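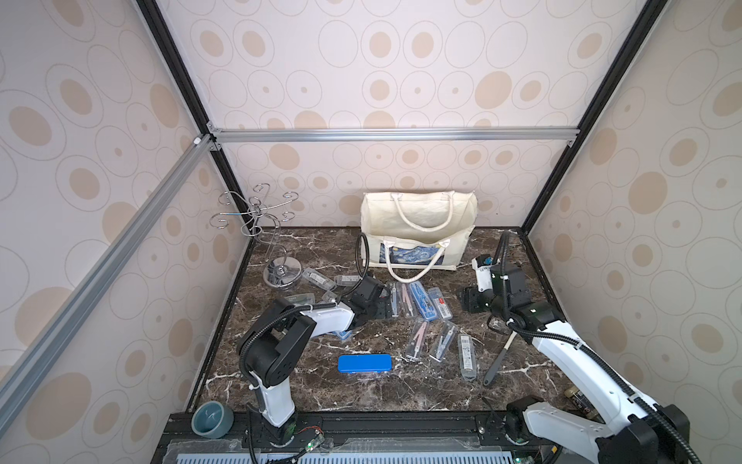 Wallpaper with circles in it is my new favorite thing and I want to talk about it with people who won't roll their eyes! I've been planning our upstairs hallway for weeks (long, narrow, two doors on one side, a window at the end) and I had pretty much talked myself into a plain linen look when I fell hard for retro geometrics. The cream paper with the beige rings and ovals in the photo is exactly the mood I'm after, quiet colors but a pattern you can get lost in. I even like it next to that dark brown marble with the white veins, which I would never have picked on my own. So now I'm choosing between a big circle pattern from Veltby and a smaller one, and I'd love to hear from anyone who has hung something like it. Does it make a narrow hall feel busy? How bad is the matching? I've done two rooms before, both in a tiny leaf print where you could be off by a mile and get away with it.

Posted February 16, 2024 by hallwaydreamer

Forums > Walls and Paint > Wallpaper > Circles in a narrow hallway, yes or no?

Search this forum Enter keywords Go

pastebucket
Yes! Do it! We have big interlocking circles in our downstairs bath and I still smile every time I go in there. Matching is slower than with a leaf print, no way around that, but circles are kind of fun to line up. You get the two halves near each other, slide the strip up a hair, and there's your circle. Get the larger Veltby if your ceiling is a normal height. Small circles in a long hall can start to look like dots from the far end.

oldplaster_62
I'll be the grump. Circles are the worst pattern for an old house. A stripe that drifts looks like a crooked wall, and people forgive that. A circle with a little step in it looks like a mistake and your eye goes straight to it. If your hall has doors, you also have trim slicing through them at whatever spot the layout gives you. I hung a ring pattern in my dining room and took it down in August of the same year. Went back to a plain texture and have been happy since.

pastebucket
Was your paper pre-pasted though? I found those very hard to nudge once they were up.

oldplaster_62
It was, and I wouldn't buy pre-pasted again. Fair point. I'd still say check the walls with a long level before you order anything.

hallwaydreamer
House is from the fifties and the walls are pretty good except around the window, where somebody did a wavy patch job. I can skim that. The doors worry me more now, thanks a lot, ha. Would you center a circle over each door or just let it land where it lands?

seamripper
Let it land! I tried centering over a door once and it pushed a skinny sliver into the corner that peeled all winter. Start at the window end, because that's the wall everybody looks at, center the pattern there, and work back toward the stairs. By the time you hit the doors your eye has relaxed.

Also look at the repeat on the label before you fall any deeper in love. My big oval paper had a 15 inch repeat and I threw away a piece from nearly every strip. Order an extra roll from the same batch and keep it in the closet.

enum_fan
Adding one for the small pattern. We used the Enum in the pale sand color (little rings, fairly close together) in a hall that sounds a lot like yours, and it doesn't read as dots at all. It reads as texture until you get up close, and then you notice the rings and it's a nice surprise. The waste was tiny compared to what seamripper is describing. I spent under $200 on paper for the whole hall, and that included one strip I creased and had to redo.

pastebucket
OK, I looked up the Enum and I take back the dots comment. It's really pretty. I'd still go big myself, but that's just me, I like wallpaper that shows off.

seamripper
What paste did you use, enum_fan? Mine dried along the edges before I could get the seam closed.

enum_fan
Grumisex, the regular tub. Mixed it a little thin, rolled it on the wall, then hung the strip dry. I got about as much sliding time as I wanted. Let the wall primer dry overnight first.

oldplaster_62
Thin paste on heavy paper is asking for lifted edges. Follow the tub.

enum_fan
The Enum is a light paper, and mine hasn't lifted anywhere. For a heavy one I'd mix it by the book, sure.

hallwaydreamer
You are all wonderful, even the grump. I went over to Dönmez at lunch and they let me take home sample sheets of both, so now there's a big Veltby circle taped next to the window and the Enum taped by the bathroom door. The Veltby is gorgeous in daylight! At night with the hall light on, the Enum looks warmer, and I keep walking back and forth like I'm in a museum. My other half votes Enum. The roll price is $10 apart, so money isn't going to settle it for me.

oldplaster_62
Leave them up 2 weeks. Then get the Enum.

seamripper
Did they have the Veltby in the green? I've been looking for it for my laundry room.

hallwaydreamer
They did, one book of it at the end of the counter, kind of a mossy green with cream rings. Call before you drive over, the sample sheets were going fast.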